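How to Clean and Reset a Small Lounge Corner

This guide explains how to bring a small sitting corner back to order after a day of use. I wrote it for the shared lounge on our floor at Venport, but the same steps work in a waiting room or at home. The work takes 15 minutes if the chairs have no stains. With stains you should plan more time, and do it in the evening, so the fabric can dry until morning.

What you need

- a pedal bin with a fresh bag
- a vacuum cleaner with the narrow nozzle and the soft brush
- two microfiber cloths, one damp and one dry
- a bowl of warm water with a few drops of dish soap
- a lint roller
- a broom or mop for the hard floor next to the carpet

Step 1. Bring the bin to the corner

Many people walk to the kitchen with every cup and every wrapper. It is faster to carry the bin to the chairs and put it where you can reach the pedal with your foot. Check that the bag is pulled well over the rim, otherwise it slides down when something heavy falls in.

Step 2. Clear the table and the floor

Take everything away from the side table. Trash goes in the bin, cups go to the sink, and things which belong to somebody go on the shelf at the entrance. Then look at the floor behind the table and between the chairs. Small things roll there and stay for weeks. If you find food which is still good, put it back in the kitchen. Fruit should not stay overnight in the lounge, it brings small flies in the warm months.

Step 3. Cushions and chairs

Take off the loose cushions and shake them outside or over the bathtub. Go over both sides with the lint roller. With the narrow nozzle, vacuum the gap between the seat and the back of the chair. In a chair with a round back this gap is curved, so move slowly and keep the nozzle flat.

For a light mark on white fabric, wet a corner of the cloth in the soapy water, press out almost all of it and dab from the outside to the middle. Do not rub. After this dab again with clean water and then with the dry cloth. If the chair has a label with care instructions, follow the label and not me. I tried a stain foam from Grolta one time and it left a ring that was bigger than the stain, so always test on the back side first.

Step 4. The table

Wipe the top with the damp cloth and dry it right away. The chrome foot shows every drop, so use only the dry cloth on it, unless it is sticky. Do not forget the ends of the feet, where the dust collects.

Step 5. Carpet and baseboards

Lift the chairs to the side, do not pull them. Vacuum one time along the pattern and one time across it. A carpet with streaks hides crumbs very well, and you will hear in the hose that there was more than you thought. For black baseboards take the soft brush first and the damp cloth after. If you begin with the damp cloth, the dust becomes gray lines.

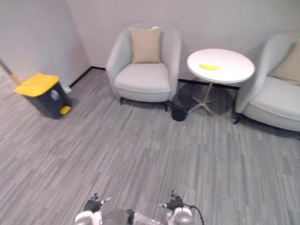

Step 6. Put everything back

Place the chairs with a hand's width between the back and the wall, so that the paint gets no marks. In our lounge a distance of 70 cm from the middle of the table to the front of each seat is comfortable, you can put down a cup without standing up. Stand the cushions upright against the backs. The bin and the broom go back to their places last, and the bag should be changed if it is more than half full.

How often

We do steps 1, 2 and 6 every evening. The chairs and the carpet get their turn one time a week. The cushion covers, if they can be removed, we wash every month at low temperature and let them dry flat.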